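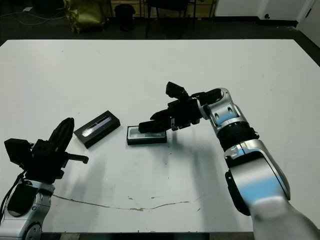
Filed under: Home, Clearing Out, Small Wins

Ok quick one before dinner. The white table. Week two of the big clear-out and it's finally down to boxes.

If you missed the last post, I'm going through everything from the Cundby apartment, all of it, one table-load at a time. Rule is nothing leaves the table until it has a place to go. Keep, give, trash. Sounds simple. Took me until almost 11 on Saturday to get through one drawer.

So, black boxes. I have a thing about them apparently. The rectangular kind with the shiny top. They came with us from Sornasholm, got shoved in a closet, never got opened. Two are on the table now and the rest are in the hall where I keep kicking them.

What I've decided so far:

Boxes with a lid you can see through a bit, keep. I will use those. Anything I can't see into I forget I own, that's how I ended up with three sets of hex keys and no scissors.

Boxes with a lid that doesn't sit right, gone. No "I'll fix it later." I won't.

Paperwork out of the boxes and into the one folder. Found the receipt for the old Endberg shelf, 36 dollars, and that shelf lasted longer than the couch did. Found the manual too. Shelf is long gone. Why did I have the manual.

Dalia came by for an hour and was ruthless, which I needed. She held up a tangle of chargers and just looked at me. Bag of chargers is now in her trunk going to the recycling place. Ilze wants any boxes I don't keep, for her seed packets, so Ilze if you're reading this, come get them before I change my mind!!

Also the table. White was a mistake, I'll say it. There's a brownish line that wanders along the front part and some little specks with it and I've tried dish soap, baking soda, the pink paste stuff everbody swears by. Still there. Thinking of the Pärn cleaner next but it's pricey and I sort of dread it taking the finish off too. If anyone's got a white table and has dealt with this, please comment. Not bleach, my mother already said bleach.

Next up is the cables drawer (the OTHER cables drawer) and then the photos. My phone says 3,512 pictures and I haven't even started on the paper ones. Going to try 100 a night and see how long I last. Probaly till January.

Right, the pasta's boiling over. More when the hall's clear.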